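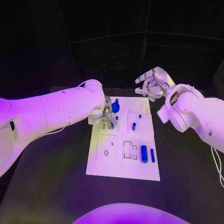
Section 2. Setting up the Hiva board

I've put this board together more times than I can remember, and I still start the same way, so this section is simply my own routine written down. You need the white board, the bag of blue parts, the small white pieces and a table you won't need back for a while.

2.1 Lay the board flat

1. Clear a space a good bit bigger than the board. A dark tabletop is great for this - the white pieces show up right away if you drop one.

2. Put the board down lengthwise, so it runs away from you. The large circle outline goes at the far end.

3. Press lightly on each corner. If it rocks, check underneath for a stray part (I find one there more often than I'd like).

Note: Colored light makes the printed outlines harder to read. If you're working under purple or pink lamps, get to know the layout in plain room light first.

2.2 Find your outlines

4. Find the large circle near the top. It has a small circle on each side, and I use those three to get my bearings for everything else.

5. Now look to the upper left for the small rectangular panel. Upright parts stand here, and I like to do this panel before any of the open areas.
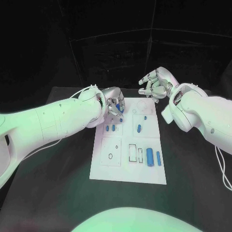

Fig. 2-1. Two blue cylinders side by side on the upper left panel.

6. Pick up each blue piece near its top and bring it straight down. Come in at an angle and it'll catch on the rim, and then you'll push harder, and then you'll be writing to me for a spare.

Caution: Never tap a part in with a hammer or the handle of a screwdriver. If it won't go in with finger pressure, take it out, turn it a little and try again.

2.3 Pegs and pins

7. Sort the blue pegs by size before you place any. Some of them look like twins until you stand them next to each other.

8. Do the white pins last. They're thin, they roll, and they hide beautifully under a sleeve!

9. The round blue part with the post goes near the top of the board while you work. Stand it on its wide base, post up, and leave some finger room on every side.
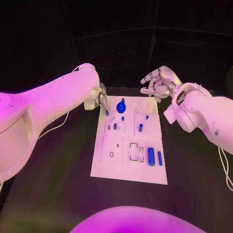 Julián Cabello
Set-up guides, Selter

10. Compare each piece with its outline before you let go of it. I run a fingertip around the edge as well - you'll feel a part that's sitting crooked sooner than you'll see it.

2.4 If a part won't seat

11. Lift it out and look into the hole. Dust and crumbs are the usual trouble, and a dry, soft brush gets them out.

12. Try the same part in a matching hole elsewhere on the board. If it fits there, clean the first hole again. If it's tight in both, set it aside and order a new one from the Dulden parts list.

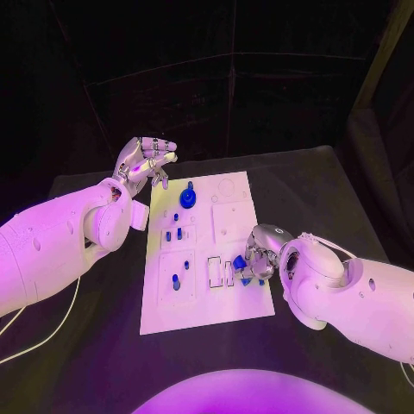 Page last changed: 1 February 2018

2.5 Putting it away

13. Take the small pieces off first, white pins before blue pegs, and drop them straight into the bag. Close the bag before you pick up the board.

14. Store the board flat, printed side up, with nothing heavy on top. Mine lives on a shelf with a dish towel over it, and it's been fine there.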